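Elīna Kivi
Jul 18, 2019

I have taped a grid onto a big brown surface and I am going to tell you all about it, because my household has stopped listening.

The background: I have 158 small things to sort. Buttons, fuses, foreign coins, keys to doors in apartments I left in my twenties. They live in one drawer. The drawer no longer opens unless you speak to it nicely and lift.

My theory was that if every kind of thing had its own rectangle, I would see what I own and get rid of most of it. I have since seen what I own.

First attempt was masking tape. Beige tape on brown. I could find the lines by running a finger along them, like a safecracker.

Second attempt was string. We have a cat. Moving on.

Third attempt, blue painter's tape, left over from the hallway. The hallway is still half painted, so "left over" is a generous term.

Yeison Yupanqui (brother-in-law, owns a laser level, mentions it) told me to measure the long line first and work everything off that. So I measured the long line first. Then I did the cross lines by eye while on the phone with the dentist.

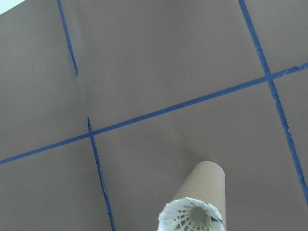
The long line, which I'm proud of, and a cross line that took a short break.

Yes, there's a gap. Yeison spotted it in under a second and asked if it was a doorway. It is now officially a doorway. Keys may pass through it to visit the fuses.

Tape lessons so far. Scissors make a nice clean end. I did not use scissors. I tore it with my teeth like somebody in a war movie, and the edges came out looking chewed.

Also, if you pull the tape tight while you stick it down, it creeps back later when you're not looking. Lay it down slack and press with a thumb. I learned this one line too late.

Sorting update. Coins have a rectangle. Buttons have a rectangle. "Probably from the Duvik shelf" has a rectangle, and it's the fullest one by a mile. We gave the Duvik shelf away years ago and it's still shedding.

There was going to be a rectangle for Throw Out. It has one thing in it, a dead battery, and I've looked at it twice with some tenderness.

Yeison is now suggesting I label the cells. He has a label maker too - of course he does. I've told him the labels are in my head, where it's dark and nothing peels.

Current plan: finish sorting tonight, buy little boxes tomorrow, peel the tape off and act like I've always been this organized.

Realistic plan: it all goes back in the drawer in September when people come to stay.

Someone asked what the keys open. Nothing! They open nothing! There are eleven of them and they've got the best rectangle, right by the doorway.

Going back in. If anyone is missing a small brass hinge, describe it to me and it's yours.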